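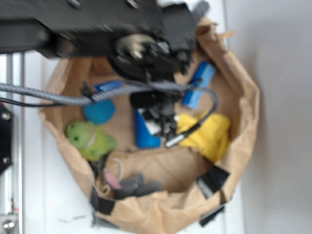

Cómo comparar dos pinzas en vaciado de recipiente blando

Este procedimiento sirve para comparar dos pinzas montadas en el mismo brazo cuando la tarea consiste en sacar objetos variados de un recipiente deformable. Se escribió para enfrentar la Tzanetos de varios dedos con la Wiritz paralela, pero los pasos son los mismos con cualquier otro par, siempre que ambas compartan brida.

Se da por hecho que el brazo está calibrado, que la parada de emergencia se ha probado ese mismo día y que el controlador registra posición y corriente de cada articulación. El registro a 200 Hz es suficiente. Por debajo de esa frecuencia se pierden los picos de corriente del cierre, que son los que interesan.

1. Material

Un brazo con brida común para las dos pinzas.
Una bolsa grande de papel marrón, con el borde enrollado hacia fuera.
Cinta adhesiva negra.
Un juego fijo de objetos: peluches, una pelota, un paño, un envase cilíndrico y algún bloque rectangular.
Una cámara fija que vea el interior de la bolsa y la muñeca a la vez.
Báscula de cocina y hoja de registro.

El juego de objetos no se cambia a mitad de la comparación. Si un peluche se descose, se repite la serie completa con el sustituto. Conviene que haya al menos un objeto que ruede, uno que se arrugue, uno rígido con aristas y uno blando con partes salientes (una cola, una oreja). Cada clase falla de una manera distinta y la diferencia entre pinzas suele estar ahí, no en la media.

2. Preparar la bolsa

2.1. Enrollar el borde hasta que la boca se mantenga abierta sin ayuda. Un borde sin enrollar se cierra en cuanto lo roza la muñeca.

2.2. Pegar trozos de cinta negra en el contorno exterior. Se usan como referencia visual para devolver la bolsa a la misma orientación entre intentos.

2.3. Colocar la bolsa sobre la mesa y marcar su posición. No lastrar el fondo. Si la bolsa se desplaza durante el agarre, ese desplazamiento es un dato y se anota en milímetros.

3. Guiado de cables

Es el paso que más series ha estropeado en Ernen. El cable de la pinza debe tener holgura para el giro completo de la muñeca, pero no tanta que cuelgue dentro del recipiente. Llevar la muñeca a los dos extremos de giro a velocidad reducida, primero con la bolsa retirada y después con la bolsa puesta.

Cualquier conector libre se sujeta al cuerpo del brazo antes de empezar una serie puntuable. Un conector apoyado sobre un objeto altera el agarre y, si queda entre los dedos, puede arrancarse. Los intentos en los que un cable toque la carga se marcan con C y se excluyen de la tasa de éxito, aunque el objeto haya salido.

4. Parámetros comunes

Altura de aproximación: 300 mm sobre la mesa.
Velocidad de descenso: la misma para las dos pinzas, fijada por la más lenta.
Límite de corriente de cierre: el recomendado por cada fabricante, sin igualar. Igualarlo perjudica a la pinza con mayor reducción y da una comparación falsa.
Tiempo máximo por intento: 20 s desde la altura de aproximación.

Thodoris Bakalis propuso en su momento igualar también la apertura máxima. Se probó y se descartó: con la Wiritz limitada, la pelota dejaba de ser alcanzable desde arriba y el ensayo pasaba a medir otra cosa.

5. Ejecución

5.1. Cargar la bolsa en el orden de la hoja. Los objetos se dejan caer desde el borde, sin colocarlos.

5.2. Tomar una imagen con el brazo apartado. Esta imagen es la que se usa para clasificar la dificultad inicial.

5.3. Lanzar el ciclo. El operador no toca la bolsa hasta que el brazo regrese a la altura de aproximación.

5.4. Anotar objeto, resultado y código de fallo:

R: resbala durante la elevación.
D: agarra dos objetos.
B: arrastra o engancha el papel.
C: contacto de cable.
T: tiempo agotado.

5.5. Repetir hasta vaciar la bolsa o hasta tres fallos seguidos sobre el mismo objeto.

5.6. Cambiar de pinza cada diez vaciados. Alternar evita que el desgaste del papel recaiga siempre sobre la segunda. Al cambiar, actualizar en el controlador la masa y el centro de gravedad de la herramienta — si se omite, el brazo corrige mal el peso y el descenso se desvía.

6. Lectura de resultados

La serie de referencia de Garnergate reúne 2.334 intentos, de los cuales 609 terminaron con algún código de fallo. Sin desglosar, la cifra dice poco. Separar primero por objeto y después por código.

Un predominio de B en una pinza paralela indica normalmente que los dedos bajan demasiado cerca de la pared; se corrige con un margen lateral en la planificación y no es achacable a la pinza. Un predominio de D en una pinza de varios dedos aparece sobre todo con el paño, que arrastra lo que tiene debajo. En ese caso, pesar lo extraído: la diferencia con el peso conocido del paño confirma el doble agarre sin revisar el vídeo.

Los fallos R deben cruzarse con la corriente de cierre. Si la corriente llega al límite y el objeto resbala, falta fricción. Si no llega, el contacto fue parcial y hay que revisar la pose.

7. Errores frecuentes

Reutilizar una bolsa con el borde vencido. Cambiarla en cuanto la boca pierda la forma.
Comparar series con cámaras en posiciones distintas.
Contar como éxito un objeto que sale enganchado por la cola o por una costura. Se anota aparte, con la letra E.
Limpiar las yemas de una pinza y no las de la otra.

La plantilla de la hoja de registro la mantiene Grigoris Kokkinos. Las versiones anteriores a diciembre no incluyen el código E y no deben mezclarse con las actuales.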